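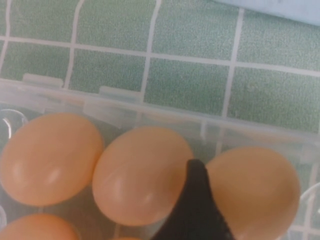
Poppy Parsons wrote to us in August that she will believe in home robots on the day one puts away her shopping and she can still make an omelette after. Many letters ask the same, so we answer them together.

Can a robot handle eggs yet?
Slowly, yes. The finger must go into a narrow gap between shells and press only a little. At Sullow we gave our arm 48 tries with brown eggs in a clear plastic tray. It broke 2.

What about folding and dishes?
Towels are possible, shirts not so much. Plates are fine, but we don't yet trust it with thin glasses.

Is it better on the shop floor?
Yes, if the boxes have one size and one colour. Skeren runs 36 arms for packing, and a person still checks every row.

Can I buy one for my kitchen?
Not from us, not this year. Please write again in spring.

965 shares | 14 comments
Filed under: Home Help, Robots, Your Questions
We use cookies to remember your settings. Accept / Manage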